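Does a "landing zone" tray do anything for a shared table, or is it one more thing on the table?

Posted by Sipho Mokgethi in Home & Office > Clutter

We have a long table with a rounded end in the room where we work. It was bought for eating lunch and for spreading out work when a desk isn't big enough. It does neither of those jobs very well at the moment. The half nearest the door is usable. The far half has turned into a shelf that happens to be at table height.

My coworker Wian Zwane has been reading up on this and wants us to buy the Sivico Landing Zone, a divided tray with a lid, plus a set of matching upright file holders. The whole lot comes to $176. The idea is that everything that gets put down on the table gets put down in the tray, and once a week somebody empties the tray. I have read the product page twice and I can't find the part where it explains who somebody is.

My feeling is that a tray is a smaller table on top of the table. We'll fill it, and then we'll put things next to it. But I've been wrong about this sort of thing before (I fought against the coat hooks, and the coat hooks are great), so I'd like to hear from people who have lived with one past the first month.
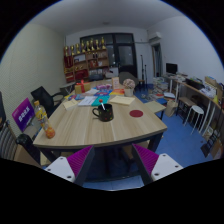
It's mostly paper. Booklets, a magazine, loose sheets, things that came in and got set down by whoever was holding them. I did a sort one afternoon in January and it looked wonderful, and the paper was back before the month was out. Nearly all of it was stuff no one had asked for and no one felt they had the right to throw away. That last part seems to me to be the whole problem, and I don't see how a tray with a lid helps. If anything the lid makes it worse.

Then there's the second kind of thing, which is gifts and packages. The gold box with the red ribbon is the obvious one. It looks nice, so it has been allowed to stay, and anything set down beside it sort of counts as part of the display. The pink and purple packages are the same story. Wian says these would go in the "outbox" section of the tray. I measured, and the box would not go in the outbox section of the tray.

The third kind is food and drink. There's a mug with a lollipop standing in it and a coaster that I have rarely seen underneath anything. Iced tea bottles come and go. I don't really mind these, I just want them to be moved by the person who drank out of them. 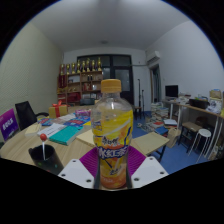 What I'd like to know is this. Has anybody used the Sivico one, or something like it, on a table that more than one person uses? Did it still work after the newness wore off? And if you don't think we should buy it, what did you do instead? Please don't tell me to "get everyone on board." Everyone is on board. They were on board the last time too.

Edited to add: The table has no drawers, there are shelves past the far end of it, and yes, the shelves are pretty full too. Moving the table is out. Wian would like it noted that the tray comes in oak or white.

Krisztina Major

I had the Sivico for 14 months in a dental office, on the counter behind the front desk. Five people used it. I'm going to be fair to it: the dividers are sturdy and it wipes clean. As a box it's a good box.

As a system I don't believe in it. You have it right in your first paragraph about the smaller table. What happened to us was that the paper got tidier and there was just as much of it. You could look at the counter and think it was under control, so the urge to deal with it went away. When we did finally empty the tray there was a supplier form at the bottom that had been due for weeks, and we'd all walked past it every day with the lid nicely shut.

What worked better was boring. We took the trash side of it seriously. A recycling bin went right up against the counter, close enough that you could drop something in without taking a step. Before that it had been across the room by the printer. I would guess most of our unwanted paper lived on the counter just on account of that walk. Then we made a rule that booklets and magazines nobody had put a name on by the last working day of the month went in the bin. No discussion and no checking around. People grumbled for one round and then started writing names on things they cared about, and hardly anybody cared about any of it.

So for your table:

Pull every booklet and sheet off the far half and put it in one pile on a chair. Don't sort it, just pile it.
Leave a marker there and tell people they have until a date you pick.
On that date, put the pile in the bin yourself. If you wait for a group decision you will have the pile forever.
Anything with a name on it goes to that person's desk, and that includes the thick ones that feel too expensive to toss.

Don't buy the file holders either. Upright holders look like a library and people treat them like one, in that things go in and are respected.

On the gifts, someone owns that gold box. Ask whose it is. If it's for someone, give it to them! If it belongs to everybody, open it.

Marthinus Hendricks

get the tray. my wife has the older one from Howlader for the kitchen table and it's been fine, keys and mail go in it and that's it. you're overthinking it. also $176 seems high, the Howlader was a lot less but I don't know if they still make it. You could use a baking sheet to try it out

Sipho Mokgethi (replying to Marthinus Hendricks)

Thanks. How many people put things in it? I can see keys and mail working at home. We don't have keys and mail, we have booklets.

Marthinus Hendricks

2. fair enough

Lizelle Mofokeng

I'll disagree with Krisztina a little. I've seen the monthly bin rule go badly. We tried it at a tutoring center and the first thing thrown out was a workbook that a parent had left for us to look at. It had no name on it, as she didn't know about the rule. So if people from outside ever leave things on your table, be careful with it, or put a date on items as they land so that nothing brand new gets swept up. A pencil on a string is enough. I wouldn't trust anyone who tells you the rule is painless.

I do agree about the tray, and I say that as someone who bought the Duvomex version with my own money. It was $111 and it now holds seed packets in my garage.

Where I would start is different, though. I'd leave the paper alone for a week and work on what the table is for. You said lunch and spreading out work. Is anybody doing either one there now? In my experience a surface that gets used twice a day stays clear on its own, more or less, and one that's used twice a month fills up whatever you put on it. We had the same kind of pile on our back table until we moved the staff lunch there. People pushed things aside the first day, got tired of pushing, and began taking their own stuff away. It wasn't perfect. There was still a stack at one end when I left that job, and I suspect it's still there.

Two smaller points. Round plants and ornaments at the back of a table act as a backstop. Stuff gets leaned on them and in front of them. If the one in the little pale pot can live somewhere else, move it and see what happens to the corner. And the mug with the candy in it: find out if anyone drinks from it. If they don't, it's a vase, and it can go on a desk.

I'd also ask Wian to try Marthinus's baking sheet before spending anything. Put it where the tray would go and leave it there for a month. If there are things sitting beside it after a week you have your answer for free.

Sipho Mokgethi

Baking sheet it is. Wian has agreed to this on the condition that I don't touch it, which I suppose is reasonable. I've moved the recycling bin over as well, so we won't be able to tell which one did it, but I'd sooner have a clear table than a clean experiment. I asked about the gold box and got three different answers. Will report back if there's anything worth reporting.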